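Household tidying (robotics)

March 27, 2026
By Francine MacPherson

Household tidying is a class of task in domestic robotics in which a machine gathers loose objects from floors, beds and tabletops and returns them to a storage place. It is usually treated separately from cleaning, which acts on surfaces, and from laundry handling, which deals mainly with cloth. As of early 2026 no general-purpose machine performs it in ordinary homes without human help.

Background

Robot vacuum cleaners entered homes long before machines with arms did. A vacuum needs a map of the floor and a way to avoid obstacles. Tidying also requires the machine to identify an object, choose a grip, lift the object without disturbing its neighbors and decide where it belongs. The last step varies between households and is often the least well defined. A charger may belong in a drawer in one home and beside the bed in the next.

Methods

Early systems relied on stored models of each object and failed on anything outside the catalog. Later work trains a control policy on recorded human demonstrations. These are collected either by operating a robot remotely or by having a person do the chore with a hand-held gripper fitted with a camera. The second method is cheaper and can be used in occupied homes, but it records only motions that a simple gripper can make.

Performance

Published results are difficult to compare, as each group selects its own rooms and objects. The Latcombe trial, directed by Forough Ghorbani, used 500 household items in furnished apartments. The robot, a wheeled base with 2 arms built by Cirau, was asked to place single items in an open container. It completed 536 placements before the trial closed and required human intervention in 121 further attempts. Most interventions involved straps, cords or objects lying against one another.

Mixed containers remain a particular difficulty. A box of small belongings may hold toys, chargers and watches with looped straps, all in contact. Pulling on one strap can move several other items, and metal prongs or glossy plastic can confuse depth sensors.
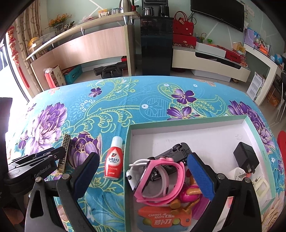 Soft support surfaces add a further source of error. A mattress yields under load, so a container resting on it may tilt when a gripper presses down, and the height measured before contact is no longer correct. Nathalie Després has proposed that bed and sofa tasks be scored separately from table tasks. A revised test procedure from the Latcombe group is planned for April.

See also

Bin picking
Grasp planning
Mobile manipulation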